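Envases y alimentación

3.2. Legibilidad de la información nutricional en envases flexibles

Figura 2. Reverso de una bolsa de aperitivo de plástico brillante, con la información impresa en naranja sobre un panel blanco.

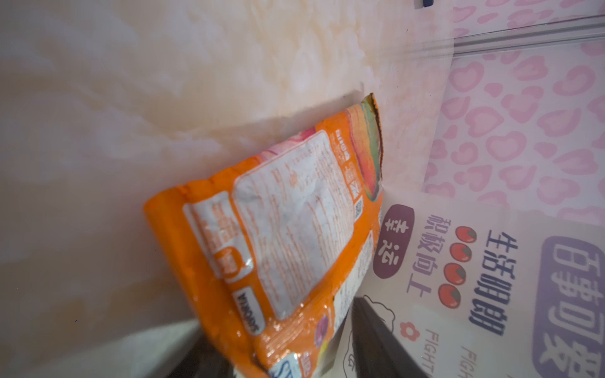

3.2.1. Materiales y procedimiento

El etiquetado de los alimentos se evalúa casi siempre sobre el diseño plano, es decir, sobre el archivo que se envía a la imprenta. Sin embargo, el consumidor lee el envase ya lleno y cerrado, con la superficie deformada por el contenido. En esta sección tratamos la diferencia entre las dos condiciones de lectura.

Se seleccionaron 13 productos de venta habitual en los comercios de Hamholm, todos en bolsa flexible de formato individual. Cada participante leyó la lista de ingredientes y la tabla nutricional en dos condiciones: primero en una reproducción plana a tamaño real y después en el envase mismo, que podía girar y estirar con las manos. La iluminación de la sala se mantuvo en 500 lux durante toda la sesión. El orden de los productos fue aleatorio, pero el orden de las condiciones fue fijo, lo cual constituye una limitación que discutimos más adelante.

Como medida principal se tomó el tiempo hasta la localización correcta del contenido de sal por 100 g. Como medida secundaria se registraron los errores de lectura, clasificados según la propuesta de Amaral y Frade en tres tipos: omisión de línea, confusión de cifra y confusión de unidad.

3.2.2. Resultados

El tiempo de localización fue mayor en el envase lleno para todos los productos. La confusión de cifra fue el error más frecuente, y apareció sobre todo en los envases con tinta de color sobre fondo blanco. En los impresos con tinta negra predominó la omisión de línea, que atribuimos a los pliegues del material.

El acabado de la superficie tuvo también un efecto claro. Los participantes inclinaban más veces las bolsas brillantes que las mates, y varios comentaron que el reflejo les tapaba una parte del texto. Este comportamiento coincide con el descrito por Priedītis para los envases de detergente, aunque en aquel trabajo el cuerpo de letra era mayor.

No encontramos relación entre la edad y el número de errores. Este resultado debe interpretarse con prudencia, dado que los participantes de más edad usaron sus propias gafas de lectura y no se controló la graduación.

Artículos relacionados
Saarinen, S. El tamaño de letra en los prospectos de medicamentos
Lenz, K. y Amaral, T. Tintas de color y contraste en la impresión flexográfica
Frade, C. Comprensión de la tabla nutricional en adolescentes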